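"I wanted the second season to be slower"

Seidu Dankwa wrote all eight episodes of Brevura, the hospital ship drama that comes back this July. We met in the small office where he works, with a kettle and a shelf full of old scripts between us.

He has read what the viewers wrote about the first season. "I read 759 comments under one trailer," he says. "Then my wife took the tablet away from me." Many of these comments were about Captain Lilby, who left the ship in the last ten minutes and did not say goodbye to anybody. Was it planned from the beginning?

"No. In my first version she stayed. But when I read the scenes again, she was already gone in her head. She answers people with one word. She stops eating with the crew. So I let her go."

I ask if she returns. He pours the tea and says that he likes this question very much, and then he talks about Dogbe.

Dogbe, the ship's engineer, was meant to appear in two scenes. Now he has an episode of his own, the fifth, where the engines are silent and he must share one room with the surgeon Gemach for a whole night. "They have disliked each other for so long that they forgot the reason," Dankwa says. "It is 25 pages of two people in a room. The producers were nervous. I was also nervous, but I did not show it."

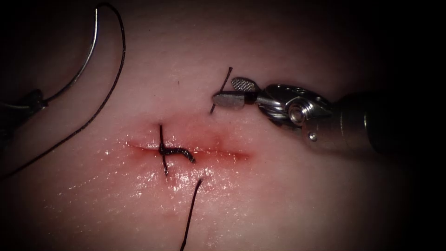

A different director

The new episodes are directed by Thérèse Wong, who came from theater and had never worked on a series before. Dankwa admits that their first meetings were difficult.

"She asked me to cut the music from the opening. I said never. We argued for 15 days, mostly by message. Then she sent me the opening without music and I watched it alone, late in the evening, and I wrote to her: fine."

Wong also changed the way the actors prepare. They read each script aloud at a table, and after this they read it once more with the roles exchanged. Dankwa had to read Gemach. "I am a terrible actor," he says – and he laughs for a long time. "But I found two lines that no person can say without stopping for air. I rewrote them the same night."

A third season is not decided yet. He has a notebook for it, with a green cover, and during our talk he moved it twice to the other side of the desk.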